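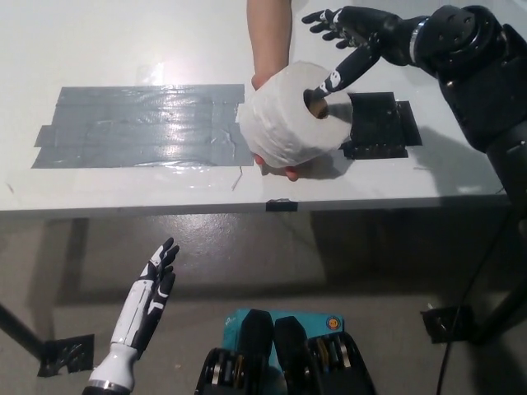
キッチンペーパーは、袋から出して置くのと、フィルムをつけたまま置くのと、どちらがよいですか。
使い始める一本だけフィルムを外し、残りは包んだまま乾いた棚に置くのがよい、というのがZutholmの日用品共同購入の会の答えです。

Zutholmで日用品をまとめて買っている「Closano共同購入の会」は、10月から、キッチンペーパーの配り方を変えることになりました。これまでは大きい袋のまま各家庭に渡していましたが、これからは一本ずつフィルムで包まれた品物を、必要な本数だけ机の上で手渡しする方法になります。

会の案内によりますと、変更の理由は保管場所です。Zutholmの古い集合住宅は台所がせまく、袋入りを受け取っても置く場所がない、という声が春から続いていました。流し台の下に入れた家庭では、水道管の水滴で下の段の紙がぬれてしまい、使えなくなったことも報告されています。会に入っている家庭は今29軒です。そのうち何軒かは、袋を受け取ったあとで近所の人と分けていたそうです。

一本ずつの包装は、ごみが増えるという意見もありました。案内にはこの点についても書いてあります。外したフィルムは、汚れていなければ配布の場所に持って来ることができ、会がまとめて資源回収に出します。紙の芯も同じ箱に入れてかまいません。ただし、油や洗剤がついたものは受け取りません。芯はつぶさないで持って来てほしい、ということです。子どもの工作の教室が、この芯を使うことを希望しているためです。

注文は一本からできますが、一回に6本までです。それより多く必要な家庭は、前の月のうちに用紙に書いて出します。年間の注文は全体でおよそ2000本になる見込みで、品物は今までと同じくTrolumの倉庫から届きます。一本の値段は変わりません。運ぶ費用については、袋で運ぶときより箱の数が多くなるので、少し上がる可能性があります。この分は秋の間は会の積立金から出し、冬の前にもう一度相談するとしています。

受け取りの場所は、Morrison通りの集会所の一階です。時間は午前10時から正午までと、午後5時から7時までの二回になりました。夕方の時間は今回初めて作られたものです。仕事の帰りに寄りたいという希望が多かったと、案内は説明しています。受け取りには会員カードが必要ですが、同じ家の人であればだれが来てもよいそうです。

案内の最後には、家での置き方についても短い説明があります。フィルムは保管の間、ほこりと湿気をある程度防ぎますが、破れたところから水が入ると、中が乾きにくくなります。そのため、受け取ったらまずフィルムに穴がないか見て、穴があるものから先に使うことをすすめています。こんろの近くと、窓の下の床は避けてください。棚に置く場合は、立てても横にしてもよいですが、上に重い物をのせると芯がつぶれて、ホルダーに入らなくなることがあります。つぶれてしまった芯は、指を入れてゆっくり広げれば、たいてい元の丸い形に近くなります。

なお、すでに袋入りを注文した家庭は、注文を出し直さなくてもよいとのことです。袋の在庫がなくなるまでは、希望すれば今までの形でも受け取ることができます。トイレットペーパーとごみ袋の配り方には変更がありません。新しい注文用紙は集会所の入口に置いてあります。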